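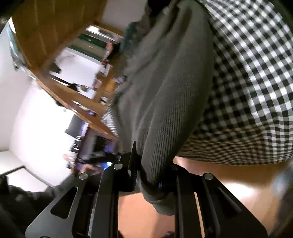
Avwood Household Forum > Laundry and Clothes

tijani_26
Sorting the winter knits before they go back in the cupboard. Do you fold or hang ribbed ones? The dark grey one has always been on a hanger and I think the shoulders have grown.

Valdir Fontes
Fold. Hangers stretch ribbing.

sesdale188
Disagree. Mine have hung for 8 years on padded hangers with no trouble. Folded ones get creases.

Valdir Fontes
Creases drop out overnight. Shoulders don't go back.

tijani_26
What about checked cotton shirts, same pile?

Ekene B
Hang those. Keep the shelf for knits, heaviest colour on the bottom.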